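发件人: Marites Calimlim
收件人: sandari-dev 邮件列表
抄送: Noel Galang; Soledad Lozano
主题: Re: [sandari-dev] 双臂叠衣 左右不同步 + 领口检测老是跳

各位,

赶着出门,写得乱,将就看。Rosalinda 的原信引在下面,我分段回。没回到的就是我还没看,不是没意见。

Rosalinda Galang 写道:
> 升到新的 Sandari 分支以后,双臂任务里右臂总比左臂慢一拍。单独跑右臂没事,
> 单独跑左臂也没事,两个一起就不行。衣服被左边先拽走,右边夹空。
> 我把 Fistow 的规划超时调大了,没用。
> 日志里看到 action chunk 的时间戳左右对不上,最多差 142 ms。
> 是我机器的问题还是大家都有?

不是你机器的问题。我这边也复现了,Noel 那台也有。

原因基本找到了。新分支把左右两臂的 chunk 拆成两个队列,各自取各自的时钟。以前是一个队列,一次弹出 14 维,不可能错开。拆开以后左边先拿到锁,右边等下一个周期,再碰上右腕相机那路图像解码慢,就又往后推一格。累起来就是你看到的那个数。

临时办法:在 bimanual.yaml 里把 queue_mode 从 split 改回 joint,重启控制节点。注意是控制节点,不是策略服务,我昨晚重启错了,白白折腾到十二点多。

改回 joint 之后单步延迟会高一点,叠衣服这种任务无所谓,动作本来就慢。插拔类的任务先别改,等补丁。

> Fistow 的规划超时是不是应该再大一点?

不要再大了,改回默认。超时大了只是把问题盖住,规划器拿着旧的关节状态算轨迹,算完了人家早不在那了。你那边夹空有一半是这个造成的我估计。

> 另外双臂 home 之后,两个夹爪的高度看着差不多,但 TF 里 z 差 12 mm,
> 要不要重新标定?

要。先别动策略,先标定。顺序不要反!上次有人先微调再标定,微调出来的权重全部作废,数据也得重新对齐。

步骤我再贴一遍,wiki 上那版是旧的:

先断策略服务,控制节点留着。
左右臂分别回 home,等关节速度归零,不要看着停了就算,看 joint_vel 那一栏。
跑 calib_pair,先左后右。脚本会问要不要覆盖旧文件,选 n,另存,文件名带上分支名。
两份都出来以后跑 calib_diff,看基座之间的变换,平移残差那一列。残差超过 4 mm 就重来,不要手改 yaml 里的数字。真的不要手改,Noel 说的就是你。
再起策略服务。

手眼那部分这次可以跳过,腕部相机支架没拆过的话外参不会变。拆过的另说。
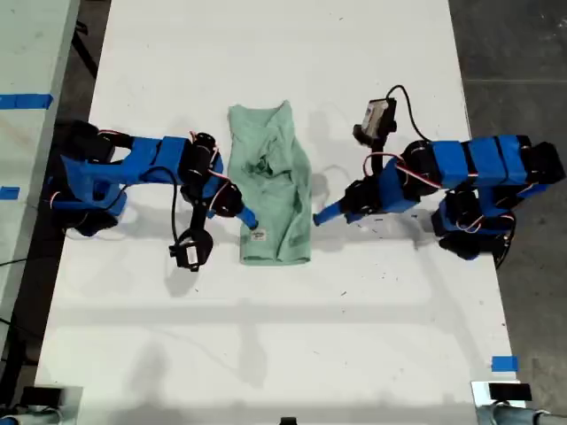
接着说领口检测的事,这个其实比同步更烦。

> 领口关键点在衣服团着的时候会跳,上一帧在这头,下一帧跳到下摆去了。
> 薄荷绿那件最严重。深色的反而好。

我看了你传上来的那批,一共 1,463 帧,跳变几乎都集中在衣服没摊开的初始状态。浅色布料在白桌面上对比度低,分割边缘本来就虚,再加上手臂投下来的阴影,mask 外圈一块进一块出,关键点头跟着抖。下摆附近要是露出白色的水洗标,有时候也被当成领标,置信度还挺高,很气人。

几个想法,按我打算试的先后:

一是加时间上的约束。现在每帧独立出点,完全没有记忆。Hesix 里面有现成的跟踪模块,接口有点丑,但是能用。抓取前那几秒衣服没人碰,关键点不应该动,动了就是错的,这个先验白送的为什么不用。

二是初始状态不要急着找领口。团成一坨的时候领口在哪人都要看半天。先走一个"摊开"的子任务,抓外轮廓上最远的两点,左右各一个,往外拉,拉完再检测。Maricel 之前写过一版,在 Abubakar 仓库的 unfold_first 分支,没合进来,因为当时左右不同步(又是它),一拉就歪。现在队列改回 joint 应该可以重新试。

三是数据增强里加阴影。现在的增强只有亮度和色相抖动,阴影是整块平移的那种假阴影,和顶视相机里真实的臂影差太远。Soledad 说她可以从机械臂的 URDF 直接渲染投影贴到训练图上,听着靠谱,但是她这个月手上还有别的,不催。

四,换个分割骨干。放最后,不想动,动了后面全要重测。

水洗标那个,我倾向单独标一类,care_label,当负样本用。标注量不大,一件衣服就那么一个。谁有空?标注规范我来写,一页纸以内。

再说下抓取的接近方向。现在策略学出来的是两个指尖从两侧平着过去,团着的衣服这样夹容易只夹到最上面一层褶,一提就滑。我想在 Fistow 里加一个 pregrasp 偏置,离布料边缘还有一小段的时候先停,往下压一点再合。停的那一下正好也给同步留余量。参数先写死,跑通了再挪到配置里。别学我写死了就忘。

代码大概这样,没测过,只是个意思:

def pregrasp(side, target):
 p = offset(target, side, cfg.standoff)
 move(side, p)
 wait_both(timeout=cfg.sync_timeout)
 move(side, lower(p, cfg.press))
 close(side)

wait_both 是新的,两边都到位才放行。有一边超时就两边都退回,不要一边退一边还在夹,那样必定扯衣服。异常处理还没写。另外 lower 之后其实还得再往里走一小步到 target,上面漏了,写的时候记得补。

> 顺便问一下,录数据的时候要不要把失败的也留下?

留。全部留。打上 fail 标签和失败阶段就行,阶段用 approach / grasp / lift / fold 这四个词,不要自己发明。上回收上来的标签里有写"没抓到"的有写"空了"的还有写 oops 的,我洗了一下午。

失败轨迹不进模仿学习的训练集,但是检测和恢复策略要用。磁盘不够的话腕部相机那两路可以降到一半帧率,顶视的不要降。

时间戳一定要存原始的,不要存对齐后的。这次能查出来就是因为你那边恰好存了原始的,谢谢。我自己这边存的是对齐后的,看上去一切正常,看了两天什么都没看出来。

补丁的状态:同步那个我写了一半,思路是保留两个队列但是共用一个时钟源,chunk 打上序号,序号不齐就等,等不到就整个 chunk 丢掉。Noel 在看右腕相机解码那一块,好像是线程优先级,他自己会另外发信。四月底之前想把这两个都合到主分支,合之前需要至少再有一台机器跑过,Rosalinda 你那台行不行?跑叠衣服就可以,别的任务不用。

还有个小问题,你日志里有一行

[WARN] right_wrist: frame age exceeds budget, reusing last

这行出现得特别密。reusing last 的意思是右腕一直在给策略喂旧图,策略以为自己离布还远着呢。能不能把这行前后的完整日志也发一份,不用截图,文本就行,截图我搜不了。

嗯还有,回信请不要改主题行,归档那边按主题串的,一改就断。要开新话题就新发一封。

先这样,车到了。晚上回来再看 Abubakar 那个分支能不能 rebase,冲突估计不少。

Marites

--
sandari-dev 邮件列表
退订请发空信,主题写 unsubscribe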